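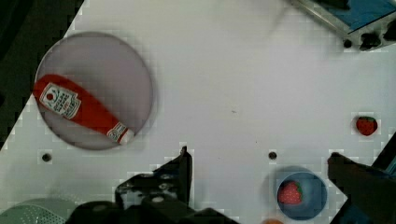

Ketchup, plus a small blue bowl.

How to make your own tomato ketchup

By Jamie Garside
Updated 14 January 2026

I love making ketchup. It uses up a silly amount of tomatoes, it fills the whole house with cloves and vinegar, and you can fiddle with it until it tastes exactly the way you like it. Mine comes out darker and a bit sharper than shop ketchup, with a proper tomato taste underneath.

I started when our allotment in Vadbridge went mad one July and every windowsill was covered. You can do it in winter too, with tins. I did a batch with tinned plum tomatoes last week at 59p a tin and it was lovely.

What you need

Two kilos of ripe tomatoes, or five tins of plum tomatoes
Two onions, chopped
Two fat cloves of garlic
One eating apple, peeled and chopped
A mugful of cider vinegar
Half a mug of soft brown sugar
Two teaspoons of salt
One teaspoon of paprika
Half a teaspoon of ground allspice
Four whole cloves
A small stick of cinnamon
A splash of oil

You also want your biggest, widest pan. Width matters more than depth because the whole job is getting rid of water, and a tall narrow pot will have you standing there until bedtime. A stick blender, a sieve and a funnel are the other bits.

Cooking the tomatoes

Warm the oil and cook the onions gently with the lid on until they are soft and see-through. Don't let them brown. Add the garlic and the apple and give it a couple of minutes more.

Chop the tomatoes and tip them in, skins, seeds and all (it's all going through a sieve later, so please don't stand there peeling them!). Add the salt, put the lid on and let it bubble until everything has collapsed. With tins you can skip most of this and just bring it to the boil.

Take it off the heat and let it cool a little before you blend it. Then push it through the sieve with the back of a ladle, back into a clean pan. Keep pushing until what's left in the sieve looks dry, and scrape the underside too - there's always a good spoonful clinging on there.

Boiling it down

Stir in the vinegar, sugar, paprika and allspice. Tie the cloves and cinnamon in a scrap of muslin and drop that in as well. Now simmer it with the lid off. My last batch took 59 minutes after sieving, but juicy salad tomatoes can take nearly twice that.

Stir now and then at first, and then all the time towards the end, when it starts to spit like a mud pool. Wear sleeves. To test it, put a blob on a cold saucer and wait. If a ring of thin water creeps out round the blob, it needs longer.

Laimutė Sproģis, who wrote to me from Grallau after I put up the first version of this page, adds a piece of celery with the onions and swaps the allspice for caraway. I tried it and I'm very taken with it, especially with fried potatoes.

Taste it at the end and not before. Hot ketchup always seems too sharp, so let your spoonful go cold first. More sugar softens it, more salt wakes it up.

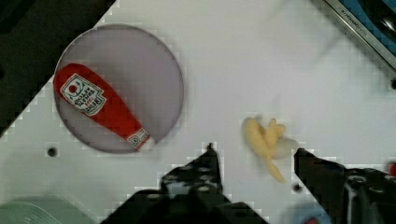 Labels are the fun part, and they're worth doing even if you're only making enough for your own fridge. Write what it is, the day you made it and whether it's the hot one or the mild one. If you like to draw, a red tomato with a bit of greenery above the writing does the job nicely, the way it's done on this toy ketchup bottle, and I like the second little label up by the neck too. That would be a handy spot for the date. Use paper labels and ordinary glue stick, and they'll soak off in warm water when you want the bottle back.

Bottling and keeping

Wash your bottles in hot soapy water, rinse them well and dry them in a low oven. Take out the spice bag, then pour the ketchup in while both are hot, using the funnel. Lids on straight away.

Once cool, they go in the fridge. I keep mine for up to 21 days and freeze anything we won't get through by then, in small tubs with a bit of room at the top. It thaws very well. Give it a good stir.
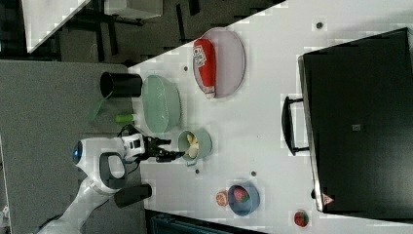

White cap, red item, ready on the plate.

If it goes wrong

Too thin: back in the pan, lid off.

Too thick: loosen it with a spoonful of boiling water at a time.

Tastes of nothing much: pale tomatoes, usually. A squeeze of tomato purée rescues it.

Caught on the bottom: don't scrape! Pour the top part into another pan and taste it before you carry on.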